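Wusano Garrison

Fan costuming club, armored and uniformed sci-fi characters. Started in Orncombe by Toshio Tsuji and a few friends from a model kit shop. Now over 50 members, most with one approved costume, a few with 2.

Approval goes by photos, front, back and both sides. New recruits get a number after that, not before. Armor is mostly vacuum-formed plastic, trimmed at home. Helmets sometimes bought finished from Drarketti, wich is allowed if the paint matches.

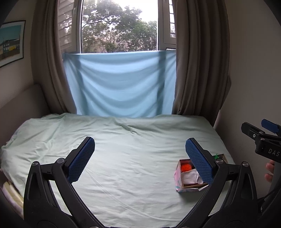

Bed with a pale green sheet, window behind.

Troops turn out for parades, hospital visits and the Hirose toy fair in March. Minimum age for the junior branch is 14. Armor parties on Thursday evenings, bring your own clamps. The the forum has a seperate board for boot sizing.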